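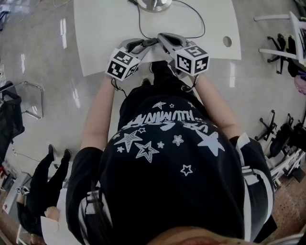
I wanted a plain white table and everything in the shops had a drawer, a groove or a shelf on it, so I was happy to find one with only a hole for the cable, one buyer wrote to us in June. She also asked if the hole can be on the left. It cannot at the moment, please read more about this under Cable hole.

Biltia Work Table, white
Made for Cirnent

Price: $528, complete with legs
Table top only: $255
Colour: white
Guarantee: five years on the top and the legs
In stock, sent from our Nassar warehouse

About the table

The Biltia is a work table for people who stand or sit at the same place many hours and need a clear surface in front of them. The top is smooth and plain white. It has no pattern and no raised border, so you can slide a box or a tray over the edge without lifting it first. Small dark parts, screws and cable ends are easy to find on it, and this is the reason most customers give us for choosing white.

It is used in repair rooms, in school workshops and for packing, and many customers have it at home as a normal desk. When the table stands free in the room you can walk up to it from any side.

Cable hole

There is one round hole in the top, near the right edge. It comes already finished and you do not need to drill or to sand anything. A normal lamp cable with its plug goes through. For a large power adapter, please pull the thin end of the cable through and leave the adapter under the table.

We are often asked about a hole on the left side. We do not make it. When the table stands free you can turn it and sit on the other long side, and then the hole is at your left hand. When the table must stand with its back to the wall, this works also, you only have to decide before you put it in place.

If you do not use the hole, you can cover it with the white cap. The cap is in the bag with the screws. Please look for it before you throw the packaging away, we get many letters about this cap.

Lamps and stands

The top is flat, so a lamp or a stand with a round metal base stands well on it. We recommend to place the base far from the side where you work. Then your arms are free and you do not push the lamp when you reach forward. If the cable of your lamp is long, it will lie in loops on the table. You can bring it down through the hole, or wind up the part you don't need and fix it with a cable tie.

Bases without felt can leave thin grey lines when they are turned on the spot. These lines are metal from the base and they usually come off with the cleaning described below. The Gastar felt rings fit under most round bases and are sold in packs of five.

Please do not use lamps with a clamp at the corners. The edge can be marked there.

Cleaning

Wipe with a soft cloth, warm water and a little dish soap. Dry it after. For pen marks use a white eraser first and only then a cleaning liquid. Do not use steel wool or powder, they make the surface dull and on white you will see it when the light comes from the side.

Hot things should have a mat under them. This is also valid for a soldering iron in its stand.

Assembly

The table comes in two boxes. The top is in one and the legs are in the other, and sometimes they arrive on different days. Two people should carry the top. Put it face down on a blanket, fix the legs by hand, turn the table over and tighten the screws when it stands on its place. The key is included.

After some weeks of use, check the screws again. A table where people lean on the edge all day will get a little loose in the beginning.

Height

The legs have adjustable feet, for an uneven floor. They do not change the working height. If you mostly stand and you are tall, please ask us for the longer legs before you order. They have the same price, but the waiting time is longer and we cannot exchange legs which were already mounted.

Delivery and returns

Delivery is to the front door. Carrying up the stairs must be ordered separately. If a corner is damaged, keep the box and send us a picture of the corner and of the label, then we send a new top and you can keep using the legs.

Also from this series: Biltia side shelf, Biltia longer legs, Gastar felt rings, white caps (single)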